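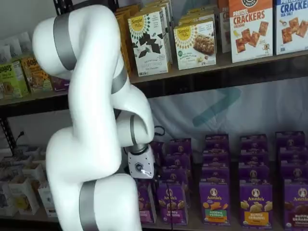
Home Classes Hire FAQ Find us

Skemholm Evening Pottery: questions we get a lot
Nov 14, 2020 - by Ailsa Strachan
Filed under: New starters

Do I need any experience?
No. Most people arrive having once made an ashtray at school for a parent who didn't smoke. That will do.

What do I wear?
Something you dislike. Clay washes out of most things, but glaze has opinions about wool.

How many are in a class?
Up to 9, with one tutor. Beginners have Samah Ragab, who is patient. Throwing is with Lenni Pitkänen, who is very good.

What does it cost?
A six-week course is £74, including your first bag of clay and two firings. Extra clay is sold by the bag at the desk. Please don't help yourself and promise to remember.

When do I get my pots back?
Allow three weeks after the last session. The kiln goes on when it's full, and asking it nicely has been tried. Unclaimed work is kept until the end of December, then goes on the 50p shelf, where you may have the odd experience of buying your own mug.

Mine cracked. Is that your fault?
Possibly. It's more often thick bases or air left in the clay. We don't refund cracks, though we do make tea.

Can I bring my own glaze?
Only if Samah has seen the tin first. We still have a kiln shelf with a green puddle on it.

Is there parking?
Nearly. There are spaces behind the building and they belong to the dentist. Try Wolodmont Road, or the 251 bus, which stops outside.

Can I give a course as a present?
Yes, vouchers are at the desk and last a year. Do check that the person likes getting their hands dirty - we've had some very stiff birthdays.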